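Como organizar a separação do lixo reciclável numa cozinha pequena

Durante muitos anos achei que separar o lixo era coisa para quem tinha quintal, área de serviço e paciência de santo. Moro num apartamento em que a cozinha e o corredor são praticamente a mesma coisa, e cada vez que eu tentava começar acabava com um saco pendurado na maçaneta, outro encostado no fogão e uma bronca bem merecida de quem tropeçava neles. Foi só depois de uma mudança, em janeiro, que resolvi pensar no assunto com calma, e o que conto a seguir é o jeito que funcionou aqui em casa. Adapte à vontade, que cada cozinha tem suas manias!

Antes de comprar qualquer coisa

Passe uma semana só olhando o que você joga fora. Parece bobagem, eu sei, mas eu jurava que produzia montanhas de vidro e descobri que o grosso era papelão e embalagem de leite (tomamos muito café com leite, fazer o quê). Deixe um papelzinho preso na geladeira e vá anotando sem grande rigor.

Aproveite para consultar as regras da coleta no seu município, porque elas mudam bastante de um lugar para outro. Em alguns bairros o caminhão leva tudo misturado, desde que seja seco; em outros pedem papel separado do resto. Minha amiga Thandeka Moodley, que morou três ruas abaixo da minha, tinha coleta em horário completamente diferente, e a gente vivia se confundindo.

Do que você vai precisar

Dois recipientes com tampa, um para orgânicos e outro para recicláveis secos
Uma caixa rasa para vidros
Uma tesoura que não seja a boa de costura
Um escorredor velho ou um pano de prato aposentado
Um canto livre, por menor que seja

Passo 1: escolha o canto

O melhor lugar é aquele por onde você já passa com a embalagem vazia na mão. No meu caso foi debaixo da pia, depois que tirei de lá uma coleção vergonhosa de potes sem tampa. Se o seu armário for fundo, ponha os orgânicos na frente, que são os que mais saem, e os secos atrás. Meça o vão com a porta fechada, e lembre-se do sifão, que sempre rouba um pedaço do espaço. Comprei um cesto lindo que não cabia por quatro dedos e hoje ele guarda novelos de lã.

Passo 2: enxágue sem desperdiçar água

Não é preciso deixar nada brilhando. Eu guardo a última água da louça, aquela já quase limpa, e uso para dar uma sacudida nos potes de iogurte, nas latas e nas caixinhas. Depois deixo tudo de boca para baixo no escorredor enquanto tomo meu café. Lata de molho de tomate pede um pouco mais de carinho, e garrafa de óleo eu deixo escorrendo num vidro à parte, que vai depois para o ponto de coleta de óleo usado.

Passo 3: amasse as caixinhas de leite

Essa etapa foi a que mais me rendeu espaço. Desdobre as abas, solte as pontas de cima e de baixo e aperte o corpo da embalagem com as duas mãos até o ar sair. Não precisa ficar bonito, basta ficar menor. Se a tampa for de plástico, confira se a sua cooperativa prefere recebê-la rosqueada ou à parte; a daqui aceita dos dois jeitos.

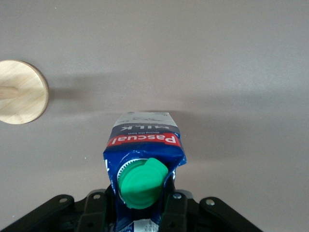 Passo 4: desmonte o papelão

Caixa de cereal, caixa de sapato, tudo isso ocupa um espaço absurdo quando está montado. Descole o fundo, abra e guarde em pé, entre a parede e o armário, como se fossem discos. Papelão engordurado de pizza é um caso à parte: rasgue a tampa, que costuma estar limpa, e mande só ela para a reciclagem.

Passo 5: cuide do vidro

Vidro inteiro vai para a caixa rasa, deitado. Vidro quebrado eu embrulho em várias folhas de jornal, fecho com fita e escrevo por fora "vidro quebrado", com letra bem grande, pensando em quem vai pegar aquele saco com a mão. E antes de descartar um pote bom, pergunte aos vizinhos. O Seidu Kwofie faz geleia de goiaba e aceita todos os meus, e às vezes eles voltam cheios, o que considero um excelente negócio.

Passo 6: combine um horário

Aqui levamos os secos para baixo às 8 da noite, logo depois do jantar, na véspera da coleta. Colocar um lembrete no celular ajuda nas primeiras semanas. Se você mora com mais gente, faça um rodízio simples e deixe escrito onde todos vejam.

Quando aparece cheiro

Quase sempre é alguma embalagem guardada com restinho de leite ou de suco. Esvazie o recipiente, lave com água e um pouco de vinagre e deixe secar aberto, de preferência perto da janela. Uma folha de jornal no fundo segura a umidade e se troca num instante. No verão eu não espero encher: desço com o saco pela metade mesmo, e aproveito para dar uma voltinha no quarteirão.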